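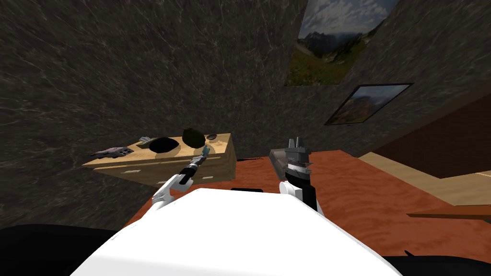
*Sim kitchen, counter run. Left arm over by the green thing, mountains on the wall.*

Aug 25, 2020

Long one. Ran the counter-clearing job on the Lirkska setup again, 30 tries before lunch and then I stopped being careful. It's a drawer, a counter, some stuff on top. My nephew could do it. Took me all morning to get 3 clean ones.

Mio Iwasaki says that's fine for August. She wants 248 by November, which made me laugh out loud on the call - she did not laugh.

Still can't decide what I think. Mom asked again if the robots will do her dishes and I said no, not yet, maybe the flat stuff. Flat stuff is the worst though! The black dish sits so low on the wood, fingers come down and just shove it along. Round green one is easier, at least there's something to grab. Lý had the same trouble with lids at the shop, real ones, and hers had grease on them.

Đức Lương thinks shop floor first, houses way later. Same bin, same shelf, nobody moves the chair. Probaly right. But then he also said 37 seconds to wipe a table was "fast" so.

Things for tomorrow:
- slower on the way down
- ask Wundetti about the wrist, again
- try the tray last, not first

Did my own dishes at 11, by hand, took no time at all. Didn't even look at teh plates. Left the big pan to soak - Ilham paperwork still not done either.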